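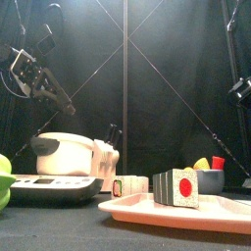 The left arm dropped again on Monday. It was holding position over the table when the gripper sagged 2 inches and stopped. No error on the screen, no beep. I hit the stop, cut the power and went through the log, which ends at line 1902 with a normal status message.

My first guess was the wrist motor. I swapped it for the spare from Drusdale and ran the pick-and-place routine with the toy food for 50 cycles. It dropped on the last one.

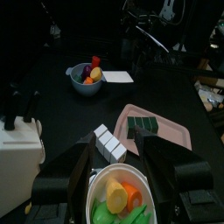
So it wasn't the motor. I put a meter on the supply and found the voltage dipping whenever both arms moved at once. One crimp in the Steltar harness was loose enough to pull out with my fingers. I had done that crimp myself last November.

The new harness is in, and I've done 400 cycles with both arms moving and no drop. I also cut the speed in half and moved the stop button to where I can reach it without leaning over the table. I still don't like that the controller logged nothing. An undervoltage ought to show up somewhere.

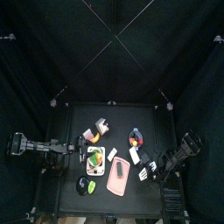 Mererid Hughes wrote to say I should check the brake wiring too, as a joint that sags during a dip may not be getting its brake on in time. I'll pull the shoulder cover this weekend and look.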